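Visit to Tustetti -- notes from the demo and meeting after
5/12/21
Present: Nam-gil So, Bernadette Achterberg, Fatima Naidoo, Špela Radonjić (Tustetti). Apologies: Loretta Lindqvist
Notes: F. Naidoo

1. Demo, desktop teardown
Robot cell on old desktop towers, drives first. Špela ran it and talked us through. 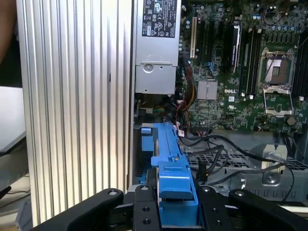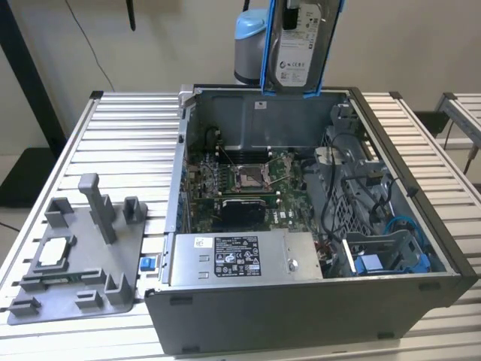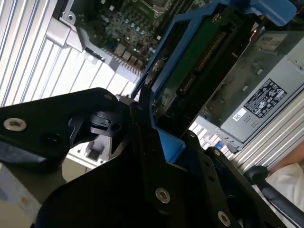

Open tower and the blue plastic parts, all three.

Bernadette asked how it copes when the model changes. Špela: each chassis type gets taught once, then kept in a library. 11 types in there now, mostly office desktops. Adding a new one takes two days if the screws are standard, longer if not.

Nam-gil asked about cables. Still the weak spot, per Špela. Anything crossing the drive bay gets pulled by hand before the tower goes in. They want that gone by September but she woudn't promise.

2. What it means for Grundthorpe
We have over 600 towers in the Grundthorpe store. Mix of models, no proper list. Bernadette thinks most would match the library, Nam-gil not so sure. Agreed we can't price anything until there is a list.

Drives have to stay traceable -- serial logged before it leaves the building. Špela says the cell can scan labels, but not set up for it at the moment. Negash contract wording needs checking on this.

3. Trial
Tustetti will take a small batch, no charge, we pay shipping. Two pallets. Lolto quoted for transport last time, ask again.
Nam-gil wants CPUs and memory kept separate and bagged. Fine with Špela.
Bernadette not happy with sending drives that haven't been wiped. Left open, Loretta to decide.

4. Actions
Model list for Grundthorpe -- Nam-gil
Negash wording, traceability part -- Bernadette
Transport quote from Lolto -- Fatima
Chassis library list, plus teh label scanning options -- Špela
Wiped or unwiped -- Loretta

Next meeting: once the model list is in. Fatima to send round dates.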